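Week 5 handout: Learning from demonstrations when the scene won't hold still

Good to have you back! Last week we spent most of our time on clean tabletop tasks, where the background never changes and every object has a nice hard outline. This week we move on to cloth, daylight and cluttered spaces, and I'd like you to read these notes before the lab session so that we can use our time together for the training runs (they take longer than you'd think, so bring something to read).

1. The task and the data

Our working case is the Orner set, a collection of laundry demonstrations that we use throughout this part of the course. It has 368 demonstrations in all. We train on 300 of them, and the rest are kept aside for testing. Please don't peek at the held-out ones while you're tuning. I know it's tempting, and I have done it myself by accident, and the numbers you get afterward are worth very little.

Each demonstration pairs a stream of wrist-camera views with the pose of the gripper and how far its fingers are open. The policy sees what the wrist camera sees and predicts a short run of future actions, 16 steps at a time. We then carry out only the first few of those steps before asking again. People call this action chunking, and the paper in your reading packet goes through it slowly and kindly, so do start there if the idea is new to you.

2. What the wrist view gives us, and what it hides

A camera mounted at the wrist moves with the hand, so the fingers stay in nearly the same part of the view the whole time. That is a real gift to the learner, as it gets a steady reference for where the hand is. The price is that the hand often covers the very thing we want to grasp. Look at how much of the red shirt is lost behind the two fingers, and how little of it comes back through the slots.

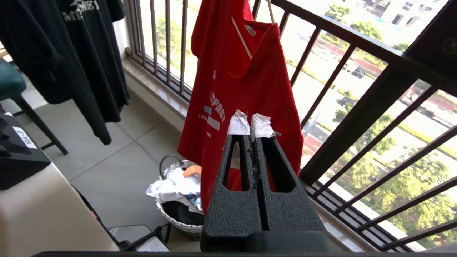

3. Three sources of trouble

Occlusion. Feeding in a short history of views helps, because the cloth may have been in plain sight a moment earlier. In our baseline, which we call Neseck, the history is two views long. You are welcome to try more, though memory use climbs quickly.

Lighting. A balcony by day has a bright outdoors on one side and softer tones close by, and pale surfaces far off can wash out to nearly white. We apply random brightness and contrast changes during training. Go gently with these - if you push them too hard, black garments turn into flat patches with no folds left to learn from.

Background. Trees, a road and buildings past a railing have nothing to do with the laundry, but a network will happily lean on them if they line up with the right action. Random cropping helps a little. The Jutska variant goes further and swaps the distant background for other outdoor views during training.

4. What to do in the lab

Train Neseck and Jutska with the same seed and the same number of passes over the data. Run both on the held-out demonstrations and plot the action error for each of the 16 predicted steps. You should see the error grow toward the end of the chunk, and I'd like you to write a few sentences on how fast it grows for each model.

Then pick 11 held-out demonstrations with heavy occlusion and compare the two models on those alone. Choose them before you look at any errors, please, and list them in your write-up.

A low action error doesn't promise a good grasp, and we'll come back to that next week when we talk about closed-loop testing. Reading for then is the Uysal chapter, first half only - the second half is lovely but you won't need it until April.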